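In Praise of the Nearly Empty Corkboard

I own a corkboard, and I love it more than a grown adult should love a piece of office furniture. For years it hung over my desk carrying takeout menus, dentist cards, a calendar from a December I'd rather forget, ticket stubs, a paint chip and at least 22 scraps of paper with phone numbers and no names. I thought of it as my memory. It was closer to a junk drawer that somebody had stood on its side.

Then I took everything down. Every pin, every menu, all of it, into a shoebox. The cork had pale rectangles where papers had been (they fade, by the way, give it a month) and it looked so handsome that I couldn't bring myself to put the stuff back. I put up one note. I've been a pest on the subject ever since.

My case is simple. A pinboard works by catching your eye as you walk past, and an eye can only be caught so many times. Pin up thirteen things and you have wallpaper. Pin up one and you'll read it every time you go for coffee, whether you want to or not - and after two days of that you will call the plumber just to be allowed to take it down!

I've tried the other ways. I used Skilleo on my phone for most of a year and liked it fine, but it let me put 741 tasks on a list without a murmur. A corkboard is small and it fills up where you can see it. I tried Walolau too, with the colored folders, and spent a happy weekend choosing the colors.

Sticky notes deserve a word here, and the word is pins. The glue on the back was made for smooth paper and it sulks on cork. You get an afternoon, maybe, and then the note is under the radiator. So pin it, and be generous. I used to think one pin in the top was plenty, but a note on one pin swings and curls and starts to look like something you've given up on. Two is decent. Three is luxury, and I'm all for luxury at the price of a push pin.
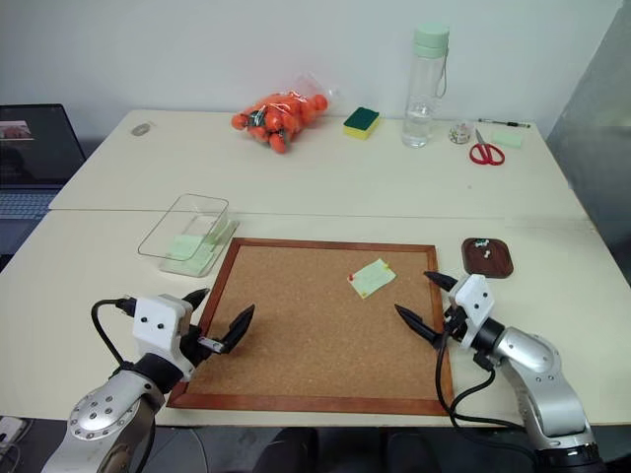

Let It Be Crooked

A pale green note at a tilt, one red pin, two yellow ones, and all that bare speckled cork to spare: I find that thrilling. I know people who would want to straighten it. Please don't! A crooked note looks like a person put it there, and the eye snags on it. Square everything to the frame and you've made a notice board, the kind with the fire drill on it.

The frame matters more than I expected, too. A reddish-brown wooden one does for cork what a good mat does for a photograph, and it makes you a little choosier about what goes inside. My own came from Marinho, secondhand, with a nick in one corner that I've grown fond of.

As for the menus, they're still in the shoebox. I've opened it once, for the pizza place.

3 Comments

corkandcoffee
Three pins for one note?? I have a whole jar and now I finally have a use for them. Clearing mine tonight.

Mrs. T in the back office
Disagree about the crooked part. Mine are straight and I read them just fine.

pinned_down
What do you do with things you need to keep up for months, like a school schedule? Inside of a cupboard door?

Leave a comment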